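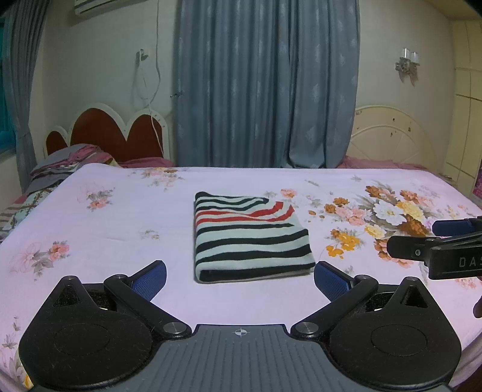 4.2 Colour loss in household washing

Households in Hedcombe draw their water from two sources, and the harder of the two was expected to shorten the life of dyed knits. Participants kept a laundry diary through October and recorded the temperature, load size and detergent dose of each wash. Striped items were treated as a separate class. A piece like the one in Figure 5, with black and red bands on a pale ground, puts dark dye right beside light yarn, so any bleeding shows early at the band edges. Plain dark items gave no such signal and were scored on overall shade alone.

Diaries came back from 79 households. We left out 17 of them where the wash temperature was missing for more than half the entries.

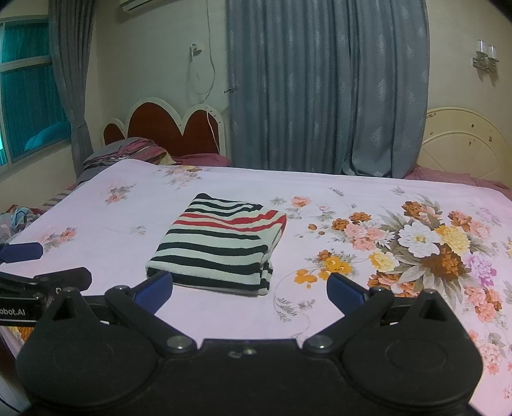
Did harder water make colours fade faster? Only in loads washed at 40 degrees or above; in cold washes the two supply areas gave the same shade scores.

The dose of detergent mattered more than we had planned for. Households on the Statgate supply used larger doses, which fits the advice printed on most packets, but many kept the same dose for half loads. Residue was then scored as dullness, and the two effects are hard to pull apart with diary data.

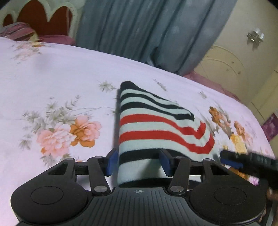
7 min read

Figure 5. Striped knit, folded, on a floral sheet.

Shade was scored by two raters under the same lamp, following the grey scale method set out by Arain. Where the raters differed by more than one step, Junaid Yousafzai scored the item again — his score was then final. Line drying in full sun was not controlled, and it probably accounts for part of the loss in red dyes. We return to drying in section 5.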